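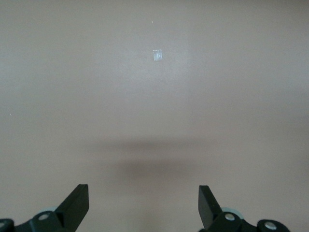
Section 4: Setting up your Grudia label printer

You have unpacked the Grudia, found the power cord and put the warranty card somewhere you will never see again. Good. Set-up takes one cup of coffee if you follow the steps in order, and the whole pot if you don't.

Before you start

Keep the box until you have printed a label you like. The foam inserts hold the print head steady in transit, and no other foam we have tried does the job.

You will need the printer, the power cord, the roll of labels supplied and a pair of scissors. The printer does not come with scissors. We asked.

Placing the printer

1. Choose a flat, steady surface. A desk is fine. A stack of magazines is a stack of magazines.

2. Leave a hand's width of space behind the printer so the lid can open all the way.

3. Keep it out of direct sun. The labels are heat-sensitive and will darken on a bright windowsill, taking your carefully typed "Cumin" with them.

4. Plug the cord into the printer first and then into the wall. The light on the front blinks orange while the printer wakes up and turns green when it is ready to be useful.

Loading the roll

5. Press both side tabs and lift the lid. It will feel stiff the first time. It will feel stiff the second time too.

6. Peel the strip of tape off the loose end of the roll. If the first label comes away with it, stick that one on something and move on.

7. Drop the roll onto the spindle so the labels feed from the top, printable side up. To find the printable side, scratch it with a fingernail. The side that leaves a gray mark is the one you want.

8. Pull the end of the roll past the cutter and close the lid until both tabs click. One click means one tab. Open it and try again.

9. Press FEED. The printer pushes out 2 blank labels while it works out how long they are. These are yours to keep.

CAUTION: The print head is hot after a long run. Wait until the light stops pulsing before you reach inside, even if you are only after a crumb.

CAUTION: Never pull a jammed label backward. Snip it behind the cutter and press FEED to bring the rest out the front.

Connecting to your computer

10. Install the Gethin software from the support page. It will ask whether you want news from us. Either answer is accepted without sulking.

11. Open Gethin and choose Add Printer. Your Grudia should be listed as "Grudia 778". If it is listed twice, pick either one. They are the same printer, and we are looking into it.

12. Choose the size printed on the cardboard core of your roll. Guessing produces labels with half a word on each, which some people enjoy.

13. Click Test Print. You should get a label with a border on all four sides and the word READY in the middle.

Note: Gethin saves your last 16 designs. Number 17 quietly replaces the oldest, so give anything you care about a name and save it to a folder.

If the test label looks wrong

Faint printing: raise Darkness one notch at a time. The top notch is for shipping cartons and will make anything smaller look angry.

Blank label: the roll is upside down. Go back to step 7 and use the fingernail.

Border missing on one side: the roll is sitting crooked. Slide the Prirnier guide (the blue one) until it just touches the edge of the labels. Just touches - if the roll can't turn, you have gone too far.

White line through every label: there is something on the print head. Switch off, let it cool, and wipe it with the cleaning pen. Do this every 2000 labels anyway, or whenever Gethin starts nagging.

Still stuck? Write to Jae-hoon Hyun at the support desk and enclose the worst label you have. He keeps the good ones on a wall. Section 5 covers printing addresses from a spreadsheet.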